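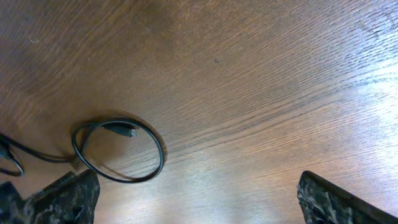

Cable day at Kourkoulas

In June we will empty the cable drawer in the reading room. Before that, we ask all members to look in their bags and at home for cables which belong to the club. Last year we spent 793 euros on new ones, and I think many of the old ones still work.

Please bring them to the big table. We pull the knots apart slowly, test each cable, and wind it in a loose circle - not tight around the hand, this breaks the wire near the plug. Then it gets a paper label and goes in box 11.
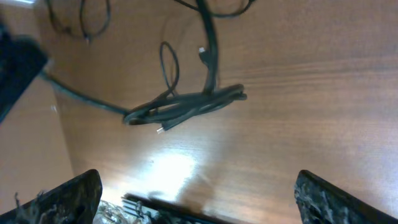 Black cables on the table, still to be untangled.

Questions to Kosmas Kyriakidis, at the front desk.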